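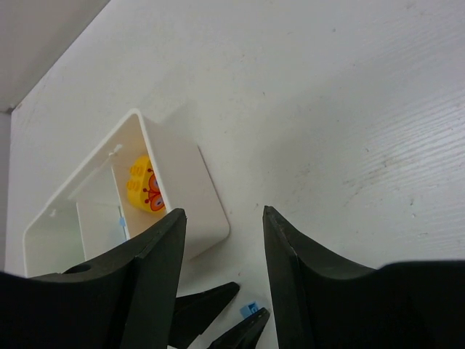

## Chapter 4: Keeping a Small Shop's Stock

Anyone who has ever run a shop, or even helped out in one over a long summer, will know the sinking feeling of promising a customer something and then finding the shelf bare. In this chapter we shall spend some time with Ilgın Öztürkmen, whose hardware shop in Sedgate carried 289 lines when she took it over and 219 a year later - and sold rather more, as it happens! We begin with the stock card, that humble old thing, and go on to reorder levels. Do keep a pencil by you, as the first exercise takes a good 30 minutes.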